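Arnon Institute for Applied Automation
Civgate Program: Gallery
Household Handling, Refrigerator Series

The Civgate Program gathers recorded examples of ordinary household work for use in training robot control models. The refrigerator series covers the placing, removal and rearrangement of packaged goods in refrigerators and small coolers. Recording takes place at the Stirnimska site. Segmentation and labeling are carried out by Tudose, under the direction of Emilian Munteanu.

The series was added to the program in December, after the first review of the countertop recordings. That review found that the existing examples gave too little attention to enclosed spaces, where the walls and shelves limit the path of the hand and nearby items are easily knocked over. Bottles were chosen as the first class of object. They are common, they must usually be kept upright, and a clear bottle is difficult for a model to separate from whatever stands behind it.

Each task is issued to the operator as a short written instruction, such as "move the two bottles to the front" or "take out one bottle and close the door." The operator is free to choose the order of movements and which hand to use. Tasks that call for both hands are marked separately in the index, as they are reviewed under a different procedure. A task is limited to 14 seconds where possible. Longer tasks are divided at the point where an object is released.

Shelf contents are changed after every 10 recordings. Site staff are asked to include items of different shapes and finishes, among them bags, wrapped packages and bottles with differing caps and labels, so that a model does not learn to depend on a single arrangement. Items may be placed close together. Staff are also asked not to tidy the shelf between tasks unless the instruction sheet calls for it.

Recordings in which an item falls or a grasp has to be repeated are kept. They are labeled as corrections and stored with the rest of the series. A recording is withdrawn only if the hands leave the view during the main part of the task, or if the spoken or written instruction does not match the task performed.

The series currently holds over 400 accepted recordings. Members of partner groups may request access to the index through the program office. Requests should state the intended use and the object classes required.

Bottles, two-handed tasks

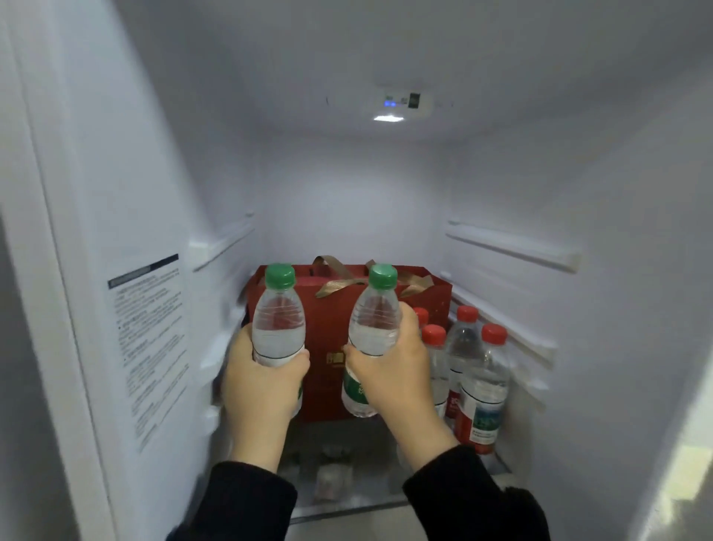 For tasks in this group, the reviewer marks the start and end of contact for each hand on its own timeline. Where the two hands do not release together, the later release is taken as the end of the task. Questions about the labeling rules should be sent to the program office, marked for the attention of Emilian Munteanu.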